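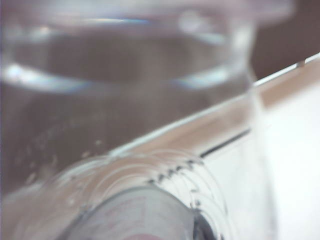
3.2 Clear plastic and the things people keep

I should say at the start of this section that I didn't set out to write about bottles. The study was meant to be about kitchen cupboards in general, and my interview sheet had a whole page on tins that I hardly touched. But clear plastic kept turning up in every home I went into, and by the end of the first month I had given it a column of its own in the notebook (then two columns, then a separate notebook).

So, what do I mean by clear plastic? For this paper I mean any see-through container that came into the house with something in it, or was bought to drink from, and that has been used at least once since for something else. Tubs with a coloured tint are out. Glass is out too, which upset several of the people I spoke to, who see their jam jars and their bottles as one family and store them that way. I take their point, and Rezende's earlier survey of the Wenano flats did lump the two together, but glass gets handled so differently at the sink that I couldn't make the notes line up.

Figure 1. Transparent containers seen close to, with the threaded neck of a bottle and its pale grey cap at the bottom. Small droplets or bubbles cling to the plastic on the left of the neck.

The cap matters more than I expected! In the 60 homes I visited I wrote down 344 clear containers that were being kept for another go, and I asked about the lid or cap of every single one. People were very firm on this. A bottle with its cap is a bottle, and a bottle that has lost its cap is on its way out, though it may take months to get there. One woman in the Altura block kept her spare caps in an old sugar bowl and could tell me, without tipping them out, which ones would go on which necks. Her husband thought the whole lot should go in the recycling and said so twice while I was there.

Threads came up a great deal as well. Most people had no word for them, and I heard "the twisty bit", "the screw" and "the rings" all in the same afternoon, but they all knew what happens when juice or oil dries in there. The neck goes sticky, the cap sits crooked, and after that the bottle gets used for plants. I had a long talk with a retired bus driver about whether a toothbrush or a twist of cloth is better for cleaning it out (he was a cloth man) and I'm sorry to say I only recorded half of it, as I'd put the recorder down next to a running tap.

Then there's drying, where I think the earlier work is a bit thin. Queiroz has a good account of draining racks, but it is all plates and pans, and a bottle on a rack is a different animal. Stand it upside down on a flat worktop and the damp stays inside. Stand it the right way up and it takes days. People got round this with chopsticks, with the handle of a wooden spoon, with a folded tea towel under one side of the neck, and in one kitchen with a row of nails on a board that had been made for the purpose by an uncle. I asked everyone how they could tell when a bottle was ready to put away, and the usual answer was that you hold it up to the window. With clear plastic you can see for yourself, and quite a few people gave that as their reason for keeping the clear ones and throwing out the rest.

Cups were a smaller group, and a muddled one. They tended to be pushed in among the bottles or stacked inside each other, and people who could talk for ten minutes about a bottle had very little to say about a cup. Where a cup had a job it was nearly always scooping: rice, washing powder, dog biscuits, compost. I have put cups and bottles together in the totals but kept them apart in the notes, and anyone who wants the notes is welcome to them.

A word on what I left out. I had hoped to weigh everything, and I bought a nice little Trasent scale to do it with, but it felt rude to be weighing somebody's rubbish while they made me coffee, and I stopped after 14 homes. The weights I do have are in the appendix and I wouldn't lean on them. I also didn't go back to see how long things were kept, apart from three homes near my own that I called in on again in November. In two of those the same bottles were on the same shelf. In the third there had been a clear-out before a christening and the shelf was full of cake tins.

The next section looks at where all of this is put, starting with the gap beside the fridge.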